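Häufige Fragen zu meinen Pfannentests

Seit ich über Kochgeschirr schreibe, landen immer wieder dieselben Fragen in meinem Postfach. Ich habe sie mal gesammelt (Stand: 30. August 2026), dann muss ich nicht jedes Mal von vorn anfangen zu tippen.

Welche Pfanne benutzt du selbst am meisten?
Die gusseiserne von Drurmont, 28 Zentimeter, und zwar fast täglich. Schön ist sie nicht mehr, der Griff hat eine Macke und außen klebt Fett, das ich wohl nie mehr abkriege. Aber Bratkartoffeln macht sie wie keine andere!

Muss ich Gusseisen wirklich einbrennen, wenn »vorbehandelt« draufsteht?
Ich mach's trotzdem. Dünn mit Rapsöl einreiben, überschüssiges Öl mit Küchenpapier gründlich abwischen, kopfüber in den Ofen, eine Stunde bei 230 Grad. Das Ganze zweimal. Wer zu viel Öl nimmt, bekommt eine klebrige Schicht, und die wieder runterzuschrubben ist eine Strafe.

Ist Spülmittel verboten?
Nein, ein Spritzer schadet nicht. In die Spülmaschine kommt bei mir aber nichts aus Eisen.

Was taugt das Edelstahlset von Rullwood?
Für 323 Euro hatte ich mehr erwartet. Die Töpfe sind prima, dicker Boden, Deckel sitzen gut. Die Bratpfanne aus dem Set steht bei mir nur im Schrank, die wird am Rand deutlich heißer als in der Mitte. Falls ihr die Töpfe einzeln bekommt, nehmt die. 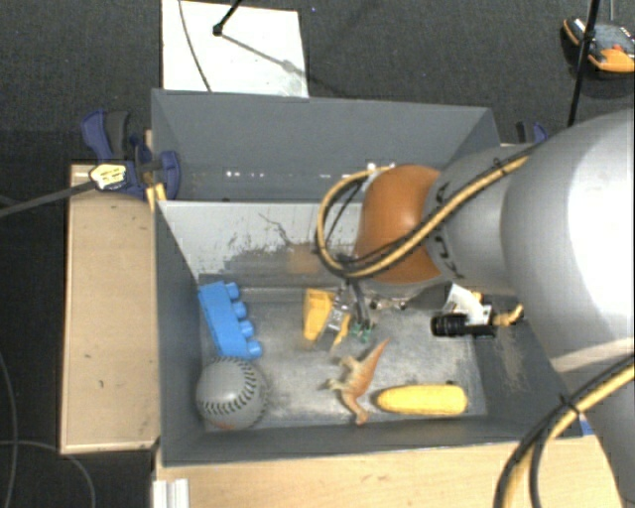 Bei Edelstahl klebt mir alles an, was mache ich falsch?
Meistens ist die Pfanne noch zu kalt. Erst leer erhitzen, bis ein Wassertropfen als Kügelchen herumtanzt, dann Öl rein, dann das Fleisch, und dann bitte Finger weg, bis es sich von selbst löst. Bei Spiegeleiern nehme ich allerdings auch die beschichtete (ja, ich bin da bequem).

Wie lange hält eine beschichtete Pfanne?
Meine Cabrera hat 2 Jahre geschafft, gekostet hat sie 70 Euro. Mittlere Hitze, Holzwender, nie mit Stahlwolle dran. Wenn die Eier wieder haften, hilft auch kein Hausmittel mehr.

Lohnt sich Kupfer?
Wer gern Karamell oder Saucen kocht, hat Freude dran. Für Nudelwasser wäre es mir zu schade, und das Polieren nervt.

Kommt noch ein Test der Dindovura-Schmorpfanne?
Ja, im September! Ein Gulasch und zwei Brote hat sie schon hinter sich, jetzt will ich noch Fisch probieren. Einen Eindruck vorab: Der Deckel ist richtig schwer.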